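I've had the Kada breathing timer since September, and I've used it nearly every morning, so it feels fair to write something up now. Short version: I love it!

The Kada is a small round thing you hold in your palm. It pulses gently, slower and slower, and you match your breath to it. No screen, no app, no account to set up. You press once for the short session (6 minutes) and twice for the long one, which runs 30. I came to it after a few years of counting breaths on my own and losing my place all the time, usually somewhere before ten, and then getting annoyed with myself, and then of course you're thinking about being annoyed.

With the timer I just don't drift as much. The pulse is soft enough that I stop noticing it after a while – my breathing keeps going along with it anyway. My friend Haruna Noguchi borrowed it for a week and had the same experience, though she thinks the first pulse of each session is a bit strong. She has a point. I've gotten used to it.

Battery life is great. I got 43 short sessions out of the first charge, and yes, I kept a tally on the back of an envelope. Charging is slow, so I leave it plugged in overnight.

A couple of gripes: the end signal is too much like a regular pulse, and I've sat there well past the finish more than once (not the worst problem to have). The carrying pouch is flimsy too. I'd also like a setting somewhere between short and long.

I do my sessions at 6 in the morning, before washing up, while the house is still quiet.

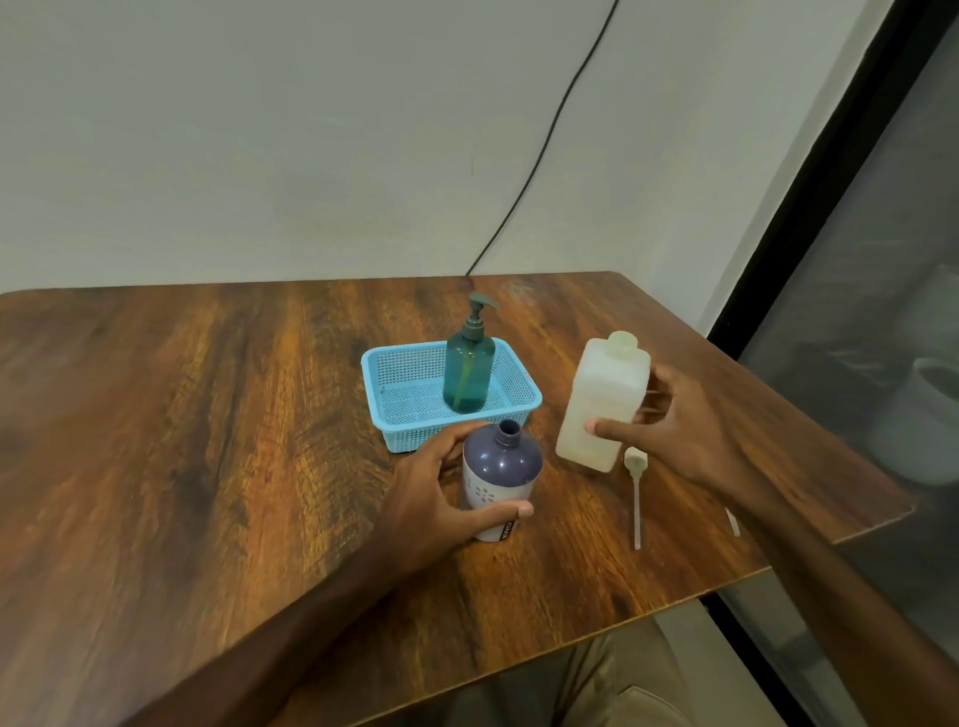
Pump bottle in its blue basket, the flowered one in hand.

I tried the Tistonard cushion along with it for a while, and they go nicely together, but a folded blanket works too. If you've bounced off breath practice before, give the Kada a couple of weeks. I'm keeping mine, and Haruna has ordered her own.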